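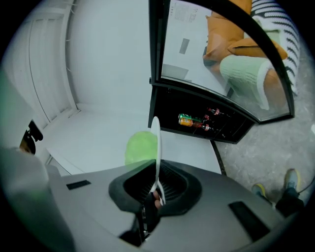 White plate, held upright.

Workshop notebook, May 17, 2025
Crazing of the clear glaze, continued

I write this entry longer than usual, so that Ileana can continue from it when I am away in Ladham. Please correct my arithmetic if you find something wrong, but in pencil.

The question is still the same. Our clear glaze looks perfect when it comes out of the kiln and then it cracks slowly, over days or weeks. The lines are very fine. On the white body they can hardly be seen until tea or tomato goes into them. Fermín Durán calls it an aesthetic matter. For a vase I can agree with him. For something that people eat from I do not agree, and the café order is all tableware.

What I know until now

The glaze shrinks more than the clay when both become cold, so the glaze is under tension and it opens. Firing higher did not cure it. It only delayed it, and the foot rings started to warp a little. Making the coat thinner helped more than I expected, but then the rims became dry and rough to the lip. So I stop changing the firing and the thickness, and I change the recipe.

The recipe has too much sodium in it. This comes mostly from the feldspar, and I kept it like this for years for the good melt and the nice shine. The usual advice is to put in more silica, and some clay so that it does not get cloudy or settle hard in the bucket. The other way is to replace part of the feldspar with a boron frit that has low expansion. I want to try both ways separately before mixing them. Last August I mixed them at once and learned nothing from it.

Series A, silica

I took one dry batch of the old recipe and weighed out the silica addition for it, 381 g in total, added in steps. After each step I sieved, let it stand, corrected the water and dipped one tile. This makes 11 tiles with the untouched one. All are from the same slab of clay and were bisqued together. The numbers are scratched in the back and also written with oxide, after the accident with the unlabeled ones.

Fired in Ava on the middle shelf, cones front and back. Both cones bent the same. Normal program, no extra hold. I opened the kiln only when I could keep my hand on the lid.

Results directly from the kiln: the first tiles craze already, with small pinging sounds while I carried them to the table. In the middle of the row it becomes quiet. The last two are not crazed but the surface is slightly milky, and under the lamp I see small undissolved points. I like number 7 the best. It is clear, smooth, and a finger goes over it without catching anywhere.

Number 8 has one crawled place near the corner. I think it is dust from the bisque and not the glaze, but I should repeat it before I say this to anybody.

Series B, frit

Not finished. The Krawczyk frit arrived in a torn bag and I did not want to use the part near the tear. I have enough for a short series if we keep the tiles small. Ileana Buzatu has made the calculation, it is on the loose sheet behind this page. Her sheet is calculated for dry materials, and our kaolin has been standing open beside the sink. Please dry it first in a pan and let it cool before weighing.

Stress test

A tile which does not craze today can still craze in summer, so I do the oven and cold water test on all of them. Oven, then directly into the bucket with ice, dry with a towel, wipe with ink, wipe clean, look with the loupe. Next round with a hotter oven. I record the round in which the first line appears.

Remarks from the first evening:
– Tiles 1 to 4 are not worth testing. They were crazed before.
– Tile 5 had its first line in the first round, from the edge inward.
– Tile 6 survived round one and failed in round two.
– Tile 7 survived 3 rounds. I stopped there as the ice was finished.
– The ink must be diluted. With pure ink I stain also the small pinholes and they look like the beginning of a crack.

I must not be too happy about tile 7. A flat tile is not a bowl. In a bowl the glaze lies thicker in the bottom, and exactly there it gives up first. The next step is to dip some of the small bowls from the seconds shelf, with a normal pour inside, and to leave them in use in the kitchen for some weeks. Fermín has agreed to wash them without being gentle.

Kiln note

During the cooling the controller showed an error and the log stopped at 667 °C. The display came back after I switched it off and on, but the curve below this point is missing. The kiln was left closed, so I believe the cooling was natural like always. Still, for this kind of test the cooling matters, and I would prefer to have the whole curve. The thermocouple connector was loose again. I tightened the screw. If it happens one more time we should order the ceramic block and not repair it any longer.

Protometti bowls

For the Protometti order nothing is decided. They want the satin white inside and the clear outside, and two glazes with different shrinking on one thin wall is a risk – I have seen a cup split in half on the shelf from this, in the night, with a sound like a door. Before we promise a date I want at least four bowls with number 7 outside and the satin inside, and I want to pour boiling water in them.

To do

Repeat tiles 7 and 8, new bisque, blown clean.
Dry the kaolin, weigh series B from Ileana's sheet.
Write the silica for number 7 as percent of the batch on the bucket lid. At present it is only in my head and on my sleeve.
Buy ice, diluted ink in a closed jar, one more loupe.
Ask Krawczyk for a new bag, and send them a photo of the torn one.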